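4. Masons' marks in the cloister at Dovosau

4.1 What was recorded

The survey took in every dressed face of stone in the four walks of the cloister that could be reached from a ladder. It covered the arcade, the inner walls, the door to the refectory and the lower courses of the stair that leads to the dormitory. Marks above the springing of the vaults were left out of the count, as the limewash there is thick and the light poor. In all, 3358 marks were drawn, measured and given a place on the wall plans. Marks that could be read in two ways were entered once, under the simpler form, with a note beside the entry.

By a mark we mean a sign cut on purpose into a dressed face and made of at least two strokes. Single strokes were treated as tool marks or setting-out lines. This rule loses some true marks, most of all in the north walk, where a plain vertical cut comes up again and again at the same height. We kept to it because the earlier survey at Kidis used the same rule and we wished to set the two side by side.

The stone is a pale limestone from a quarry upstream of the village, with a coarser bed used for the bases. Marks on the coarser bed are harder to draw. Their edges have crumbled, and a triangle with a short tail can easily pass for a plain triangle. We come back to this in section 4.3. 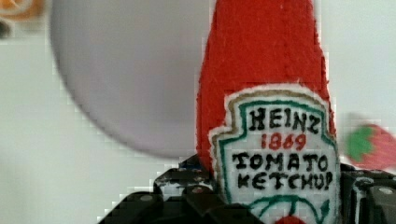 Sohail Rizvi has objected that a rule based on the number of strokes favours the later campaigns, when masons' signs were more elaborate, and that the older east walk will look emptier than it was. The point is a fair one. The east walk has the lowest number of marks per square metre of dressed stone, and part of that gap may come from the rule. We drew the single strokes of the east walk on a separate sheet, and they are kept with the other drawings at Arellano, so that anyone who wants to count them in can do so.

4.2 Where the marks fall

The marks are not spread evenly. The south walk holds the most, followed by the west. In both walks the same small group of signs appears in runs along a single course, often with one sign filling a whole bay and another taking over in the next. This is what would be expected if the men were paid by the piece and worked in teams on one bay at a time. In the north walk the signs are mixed, and neighbouring blocks rarely share one. The blocks there also vary more in height, and several have been turned, with the mark upside down or lying on its side.

We take the north walk to have been built, at least in part, from stone that had been cut for something else. The most likely source is the older chapel that stood against the north side of the church and is named in the abbey's rent book. Nothing of it stands now above the ground. Its footings were seen when a drain was dug, but they were covered over again with no drawing made beyond a pencil sketch.

Figure 2. White table with a round plate, a red bottle on its side and a black frying pan.

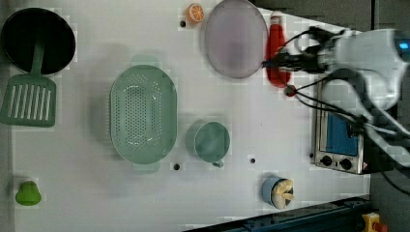

Turned blocks are of some use here. A mason setting new stone had no reason to care which way up his mark stood, and turned marks are found in any large building of the period. Even so, in the south walk only 6 blocks in 300 are turned, while in the north walk the share is many times higher. The difference is too large to put down to chance or to the habits of one setter. It also agrees with the mortar, which in the north walk is laid in thick, uneven beds to make up for blocks of different heights.

Modern repair makes the reading harder in places. The lower two courses of the north walk were repointed with Plastotau mortar, which was spread well over the edges of the stone. Where it covers a mark we drew only what could be seen and did not guess at the rest. The last visit to check these courses was made on 31/07/2024.

4.3 Signs shared with Kidis

Eleven signs occur both at Dovosau and at Kidis. Most of them are simple forms, such as the cross, the arrow and the letter A without its bar, and these are common enough that no link can be drawn from them. Two are more unusual. The first is a key with a square bow. The second is a pair of triangles joined at the point, with a short stroke through the join. Both are cut to nearly the same size at the two sites and with the same order of strokes, as far as this can be told from the way one groove crosses another.
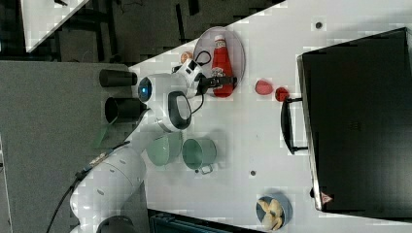
Kristýna Murín reads the key differently, and holds that it was the sign of a workshop and could have passed from a master to his heirs. If so, the same key at two sites need not mean the same hand, or even the same generation. We cannot rule this out. The joined triangles seem a safer guide. They are found at Dovosau in only one bay of the south walk and at Kidis only on the west door, and a sign passed down through a family would probably have left more traces than that.

The dates allow for one man to have worked at both. The south walk was under way when the abbey bought lead for its roof, and the west door at Kidis was finished within a few years of that purchase. The journey between the two places takes a day on foot.

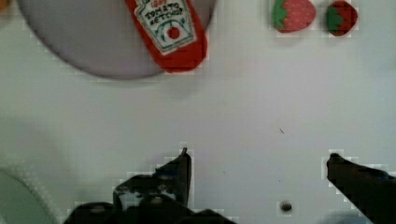
There remains the question of the coarser stone. Nine marks on the bases of the west walk were entered as plain triangles, but in raking light three of them show a faint line at one point. If these are joined triangles that have lost their lower half, then the same mason worked in the west walk as well, and the two walks would be closer in date than the mouldings suggest. A cast was made of the clearest of the three in June. The line shows on the cast, though it is shallow and could be a natural vein in the stone. For the tables in section 5 all nine have been left as plain triangles.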